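Visit report: Drestard open day, Lekby
3 December 2022

Svenja Hauser and I went to Lekby to see what Drestard is offering before we fix the equipment budget in January. We have money set aside for one mobile robot with two arms, or for two fixed arms and the benches to go with them. The trip was meant to help us choose.

The morning was a talk in the main hall. Drestard sells the robot, the simulation software and the service contract separately, and the price sheet makes more sense once you know that. The software is licensed per seat. A service visit outside the contract is billed by the hour, travel included, and we would be paying for a long drive.

After coffee we moved to the simulation room. Visitors could pick from 269 prepared tasks, most of them set in homes and small offices. Vinzenz Koller ran the station and let us choose. We asked for office work, as that is closest to what we would do: paper, folders, pens, things left on chairs and desks. He also changed the room layout for us a few times, and each change took around 9 minutes to load.
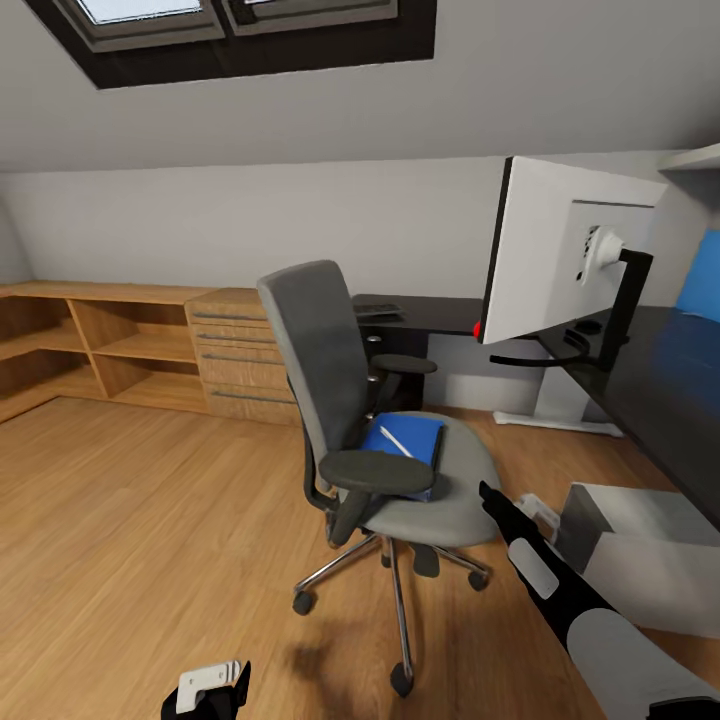
Domenica Leitner wanted to know why anyone would pay for the software before owning the robot. Her view was that a small shop should buy the hardware first and learn on it, and that a license bought early mostly runs out while the crate is still at sea. Koller answered that the license starts on the day it is activated, so it can sit in a drawer. He agreed that delivery is slow at present.

I think she has a point, but our case is different. We have no free floor space until the storeroom is cleared, and we could do a good part of the planning on a screen before then. Reach is the main thing I would want to check, followed by how much room the base needs between furniture.

After lunch we saw the grippers on a bench. Spare finger sets are sold in pairs. Svenja asked for the wear figures and was told they would be mailed.

Costs to carry into the budget:

- one software seat, first year
- training for two people, two days at Lekby
- spare fingers, four pairs
- floor marking and a charging point
- freight and insurance, still to be quoted

Plattner had a table by the exit with fixed arms only. Their offer is cheaper to start with, but the benches and guarding are extra. I took the folder and have asked for a written quote.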